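Teleop demos vs hand guiding for soft objects in sim

Forum: Learning from Demonstration > Data and Collection

mulga_wire
I'm putting together a set of demos for a tidy-the-bedroom task in simulation. Single arm, parallel gripper, objects sitting on a bed. I've got 61 demos done with a 3D mouse and the policy I trained on them is poor. It reaches the right spot, then dithers above the object and closes too early or too late.

A mate at work reckons the 3D mouse is the problem and that I should be recording on a real arm by hand guiding, then replaying the joint paths in sim. Has anyone here compared the two? I'd like to know before I throw out a fortnight of work.

tannin_creek
Your mate is half right. Hand guiding gives you smoother paths and people learn it in ten minutes. But your hands are on the arm, so if you have a wrist or side camera on the real setup, you're in the shot. For replay in sim that doesn't matter. What does matter is that the object contact won't line up. The real cushion squashes and the sim one doesn't, or it squashes differently, and your grasp height ends up off by a few millimetres.

I'd look at your pauses first. Dithering above the object is nearly always the operator dithering above the object.

Pak-hei Kuo
Agree on the pauses. We had 2,078 demos on the Jamumham project, most of them by remote control, and the single biggest improvement came from trimming the dead time before the grasp. No new data at all. Plot the end effector speed for each demo and look for the flat bits.

mulga_wire
Just plotted it. There are flat bits everywhere. The worst one has me sitting still for 8 seconds before closing the gripper. I remember doing it too, I was trying to work out the depth from one camera view.

ferrous_wheel
I disagree with trimming as the first fix. If the operator stopped to judge the depth, that stop has information in it. Cut it out and you get a policy that commits to the grasp with no correction. I'd sooner fix the view and record again. 61 demos isn't a lot to lose.

What does your operator view look like? If you've only got one fixed camera behind the arm, you'll never judge height properly.

Pak-hei Kuo
The stop has no information in it if the arm isn't moving. The small corrections on either side of the stop do, so keep those. I'm only talking about frames where nothing changes.

ferrous_wheel
Depends on your threshold. I've seen people set it so high that they cut out the slow approach as well. Then they post here asking why the arm slams into the table.

mulga_wire
One fixed camera, yes. It's off to the side of the base and looks across the bed towards the headboard. The object in this one is the flat round cushion-like disc, and it's the hardest of the lot because it's thin and I can't tell how far down the fingers are.
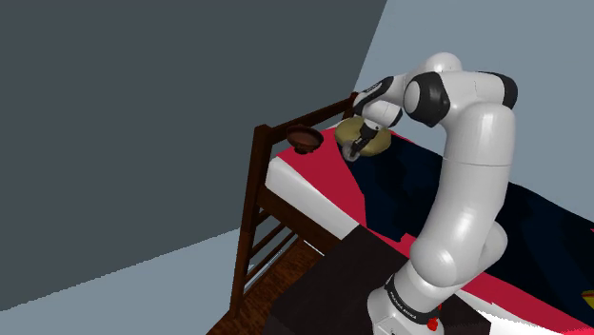
I've been using the Zultgate plugin to map the mouse to the end effector, with the speed scaling left at default. Rotation and translation are both live at the same time, so if I push down a bit crooked the wrist tips as well. Is there a sensible way to lock the rotation once I'm over the object?

tannin_creek
Yes, bind a key for it. In Zultgate it's under axis masks. Line up the wrist, lock rotation, then come straight down. Drop your translation scale for the last part too. I run mine at a quarter speed near contact.

Add a second view as well, low and level with the mattress. It doesn't have to go into the training data, it's only for you while you drive.

skerrick88
Coming at this from the hardware side. We use a Weidemann leader arm, which is a small copy of the arm that you move by hand and the big one follows. It works with sim too if you write the bridge. Less tiring than a 3D mouse and new people pick it up faster. The downside is the price, and you get no feel when the fingers touch.

ferrous_wheel
Leader arms are good but he's got one task and one arm. I wouldn't spend the money yet.

skerrick88
Fair enough. I'd still borrow one if the chance came up.

mulga_wire
No budget for a leader arm, so it's the mouse for now. I've set up the rotation lock and a low side view and recorded 6 test demos this arvo. Much quicker on the approach. I'm going to trim the old set with a low threshold, record a fresh lot with the new view, and train on each one separately so I can see which of you is right.

Pak-hei Kuo
Good plan. Keep the start poses the same for both sets or you won't be able to compare them.

ferrous_wheel
And post the success rates, even if trimming wins.

tannin_creek
One more thing on the axis masks. They reset when you reload the environment, at least in the version I'm on. Check the lock is still bound before you start a long session.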